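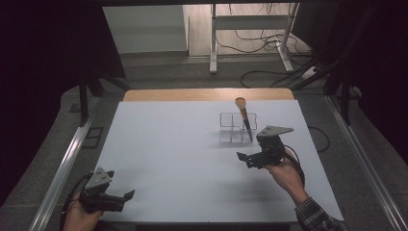

Storing makeup brushes in a divided acrylic organizer on a white desk

Posted in Home & Storage / Small Organizers
Asked by Trakora, February 23, 2019

I keep my brushes in a clear acrylic organizer with small rectangular compartments, the open-top kind. The short brushes are fine. My large powder brush (tan rounded head, dark handle) will not stand up straight. It leans on the diagonal with the handle tip down in one corner and the head out over the far side. When I bump the desk it swings to a different corner, and it has gone over twice.

The brush is 147 mm long. I would like to keep the organizer because it fits the spot. Two things I want to know:

How do I keep a long brush upright in a compartment that is much wider than the handle?

What should I use to clean the white desktop under it? There is a film of powder that I can feel but can barely see, and the organizer slides on it.

I have tried tissue in the bottom of the compartment. It made the brush sit higher and tip sooner.

Eilif Tveit
Member, 1,965 posts

The lean comes from clearance. A thin handle in a wide rectangular cell will travel until it touches a wall or a corner, and the corner is where it comes to rest. The head is the heavy, bulky end, so the taller the brush stands above the rim, the harder it pushes on that rim. Raising the floor of the cell with tissue reduces the depth that is holding the handle, so your result is what I would expect.

You need to reduce the width of the cell and leave the depth alone. In order of effort:

Fill the cell with glass beads or clean coarse sand to just below the rim and push the handle down to the bottom. The fill grips the handle on all sides and puts weight low in the organizer. Keep it below the rim or it will get on the desk.

Cut a block of dense foam to the inside dimensions of the cell, a hair oversize, and make one hole through it the diameter of the handle. Press it in. This is cleaner than beads and can be washed.

Put a second and third brush in the same cell. They will brace each other, but the heads will touch, and a rounded head takes a flat spot if it is left against something.

Move the long brush to a cell away from the outside edge. If it has to lean, lean it toward the middle of the organizer. A tall item leaning outward from an edge cell is what takes the whole thing over.

Let any brush dry flat after washing before it goes back in. Water runs down into the ferrule otherwise and softens the glue.

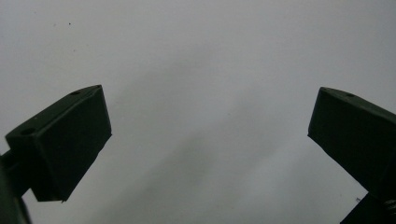 Powder film on a white top is hard to see under even light, so do not trust your eyes from directly above. Take everything off the surface and get your head low, or move a lamp to one side. A pale top like this shows soft bands of lighter and darker gray that are only shading, and people scrub at those for no reason. Wipe a dry fingertip across the area; if it comes up dusty, it is film. Vacuum first with a soft brush head, then use a damp microfiber cloth with one drop of dish soap, then a second cloth with plain water, then dry. Do the bottom of the organizer as well — it holds as much powder as the desk. Do not use ammonia glass cleaner or alcohol on the acrylic. It can craze, and the fine cracks do not polish out.

Darren Gosling
Member, 140 posts

I use rice in mine. Works fine, cheap.

Four clear bumper dots under the organizer stop the sliding. Hardware store has them.

Eilif Tveit

Rice leaves starch dust on the handles and can attract pantry insects. It will hold a brush, but I would use beads. Agree on the bumper dots. Put them on after the underside has been washed and dried, and give the adhesive a day before you drag the organizer anywhere.

Trakora

Beads ordered. On the desk, one pass with the soap cloth left streaks. Is that the soap or the film? 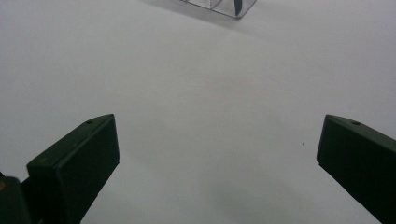 Eilif Tveit

Soap, most likely. One drop is enough for a whole bowl of water; if you put it straight on the cloth it is too much. Go over it again with plain water, turn the cloth to a clean side for each pass, and dry it before looking. If there is still a drag when you run a finger across, repeat the soap step once.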